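What the sorting arms changed at Pretico, six months in

July 15, 2024

I keep the process notes for the returns side at Pretico. We take back mixed household and leisure goods from three retail chains, check them, and either put them back in stock, send them to the parts shelf, or scrap them. Until January every item was picked out of the tote by a person, turned over, graded, and set on one of the outbound lines. Since then part of the picking has been done by arms. I have been asked by two former colleagues what the job looks like now, so I am writing it down once.

First, the division of work. The arms pick and place. People grade. That was the agreement when the project started and it has mostly held. An arm takes one item, puts it at a grading position, and waits for the person there to press one of four keys. Restock, parts, repair, scrap. The arm then moves the item to the matching lane. If the arm fails a pick 3 times it stops and asks for help. The limit was 4 at first and we lowered it, because the last attempt rarely succeeded and it tended to push the item into a corner where a person had trouble reaching it too.

The software is Stemix. I have no strong feelings about it. The pick log is good and exports cleanly. The screen for editing grasp settings is bad, with two pages that save separately, and if you change the second without saving the first you lose both. I have asked for this to be fixed. Put it in your training notes until it is.

Bowls are a useful case. A person picks up a bowl with a thumb inside and fingers outside and never thinks about it. For the arm it is a choice between pinching the rim and approaching from the side, and the right answer depends on wall thickness and on what is next to it. We ended up with separate settings for thin rims and thick rims. Clear plastic is worse. A clear cup on a white table gives the camera very little to work with, and most of our help requests in the first weeks were for clear items. Brock Grewal started laying a sheet of dark paper under them when he loaded a batch, and that cut the requests more than any setting I changed.

Flat boxes are easy if they are closed. Board games with a loose lid are not, and we now band them at intake. That is an added manual step, and it should be counted as one when people talk about labor saved. It was left out of the original estimate.

Thin wire and small molded parts stay with people for the most part. We run them on the arm as trials and I review each one. The problem with wire is that it moves after you let go of it, so the place position in the log and the place it ends up are two different things.

Now the people. The shift used to have four pickers and two graders. It has the same number of people, and most of them grade. Picking was harder on the back and wrists. Grading is harder on the eyes and the attention. We moved breaks to suit: a short one after every 696 items graded, or sooner if the grader wants it. The odd number comes from tote capacity and has no other meaning.

Cheuk-hei Lam graded for years before any of this, and she raised the issue I think matters most. When you pick an item yourself, you have already learned something about it by the time you look at it. You feel a rattle or a soft corner. With the arm presenting it, that information is gone, and for the first few weeks we passed damaged goods back to stock that a picker would have caught. Her fix was simple. Every grader now handles the item before pressing a key. It costs time, and the line rate came down, and I argued against it at first. I was wrong about that.

There is also the question of who clears a stopped arm. In the beginning it was whoever stood closest, which meant the same two people all day. We rotate it now in blocks of 30 minutes. Whoever has the block does no grading and also does the settings work, so more of the shift has learned how the thing behaves. Morton, our other building, assigned it to a technician instead. Their stops are cleared faster. Our people make fewer loading mistakes. I would not claim one is better on the numbers I have.

Pay for the rotation block is still being discussed with Gagnon, the agency that employs half the shift. My view is that it is skilled work and should be graded that way.

Next on my list are the grip pads, which wear unevenly, and the settings for paddles and other things with a handle.
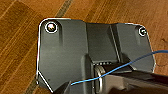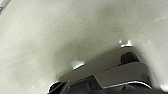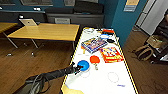

Top: molded part and blue wire. Middle: gripper over a speckled surface. Bottom: arm at the blue bowl.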